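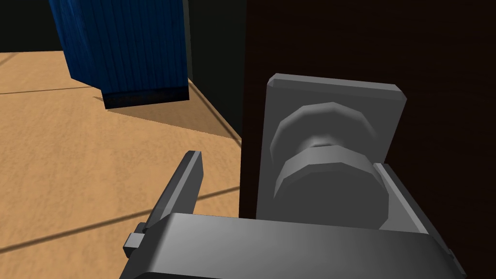
## 1. Why I chose door handles

My project is about old people who live alone and how they open the doors in their own flat. I asked 254 residents in Ustport to fill in a short form in February. The question was simple: which door at home is difficult for you, and why?

## 2. What they answered

Most of them named the bathroom door. A round knob needs a strong grip, and many people with painful fingers use two hands or a towel. In the Grirnel flats, built in 2000, all inside doors have knobs. In the Roy building they have levers, and the complaints there were fewer.

## 3. Limits

I could visit only 12 homes, and I did not measure the force of the hand. Some forms were filled in by a daughter or a son, so the answers may be less exact.

Kaiwen Pan, June 21, 2026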